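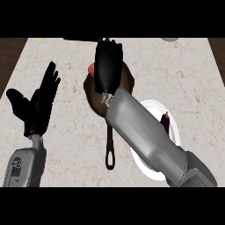

Pale beige counter, soft brown and tan veins, dark brown wood on either side (rendering)

Open day at the Grutberg quarry, 12 June 2025

I've been wanting to see a working quarry ever since we started arguing about kitchen counters at our house, which was in April and is still going on. So when I saw that Grutberg was opening its gates for a day, I signed up before I'd even looked at how far away it was. Far, as it happens. You drive to Tument, you go through Tument, you wonder if you missed it, and then there's a hand-painted sign by a feed store and a gravel road that goes up and up.

Parking was in a field. Wear real shoes if you ever go! I had sneakers on and they are now a color I can only call quarry. They hand you a hard hat and an orange vest at the gate, and the hats all came in one size, so I spent the morning pushing mine up off my eyebrows.

The tour starts at the rim. I had pictured a big hole, and it is a big hole, but cut in steps like a stadium, with these clean vertical walls that look like somebody went at a block of butter with a wire. That's close to how they do it, too. They drill two holes that meet inside the rock, thread a cable studded with diamond beads through them, and run it around in a loop with water pouring over it until it has sawed its way out. Our guide had worked there 20 years and had a great flat way of talking, so that things like "and then it falls over" would slip right past you until you realized it was a chunk of mountain doing the falling. They pile up a bed of dirt and rubble for it to land on. We didn't get to see one go, sadly. Somebody's kid asked three times.

What I hadn't understood is how much of the stone never becomes anything fancy. A block comes off the wall and if there's a crack running through it in the wrong direction, that's that. It goes for riprap or gets crushed for driveways. There was a whole hillside of rejects, some of them gorgeous, and a woman next to me wanted to know if she could take one home for her garden (she could, if she had a way to lift it).

Down at the sheds it gets loud. They gave us the foam earplugs and then kept talking to us, so I missed a fair amount of the part about the gang saws. From what I caught, a block goes in whole and comes out as a stack of slabs, a bit like a loaf through a bread slicer, only very slowly and with a lot of gray water. The water goes around and around through settling tanks. I stood looking at the tanks for quite a while. There's something soothing about them after all that noise.

Polishing was my favorite part. The slab rides along on a belt under a row of spinning heads, coarse ones first and finer ones after, and at the start it looks like a piece of sidewalk. By the far end you can see the ceiling lights in it. I walked the length of the line 2 times just to watch the change, and got gently moved along by a person with a clipboard.

Then there was a room with tables where you could handle samples, and I was in there way too long. They had squares of stone with puddles of things left on them: lemon juice, coffee, red wine, beet. If you've been told marble stains, yes, but the bigger problem is that acid eats the shine. The lemon square had a dull ring on it that you could feel with a fingernail. The honed pieces, the ones without the gloss, hid it much better. A man at the table said his own kitchen was marble, that it was covered in rings, and that he'd stopped seeing them after the first year. My spouse would not stop seeing them. I know this for a fact.

I asked about price, because that was half the reason I'd driven up. It depends on the slab, the thickness, the edge, how many cutouts, and how awful your stairs are. They did say that remnants are the bargain if you've only got a small counter or an island to cover, and there's a rack of them out back marked with chalk. I found one in a warm cream that I liked a lot and took down the number. For the bathroom, maybe. We'll see.

Lunch was in a tent. Paiva, the bakery from town, had brought up trays of flatbread with onions and some kind of soft cheese, plus a plum cake that was gone by the time I went back for more. Coffee was fine. There were picnic tables in the shade of the old hoist house, and from there you look right out across the valley with Amitz at the bottom, red roofs and a little church, and the river bending behind it. Their sign at the gate said they had room for 500 visitors over the day, and I think most of them were in line for cake when I was.

After lunch you could try splitting a block by hand with wedges and shims. You set them in a row of drilled holes and tap along the line, a little on each one, and then go back and do it again. You listen for the sound to go up. Mine took forever and then opened with a tick, hardly any noise at all, and I was so pleased with myself that I made a stranger take my picture with it.

A few practical things. The last tour goes up at 3 and they mean it. Bring water, the sun comes off that pale rock from every direction and my neck got burned from underneath. The path down to the sheds is steep and loose, though there's a van if you ask at the gate. Dogs have to stay in the car, so leave them home. And the restrooms are only up top — I found that out at the bottom.

I stopped in Amitz on the way back for gas and ended up walking through the old town looking at everybody's doorsteps. They're all the same stone, worn down in the middle like spoons. The remnant number is on our fridge now, next to the paint chips.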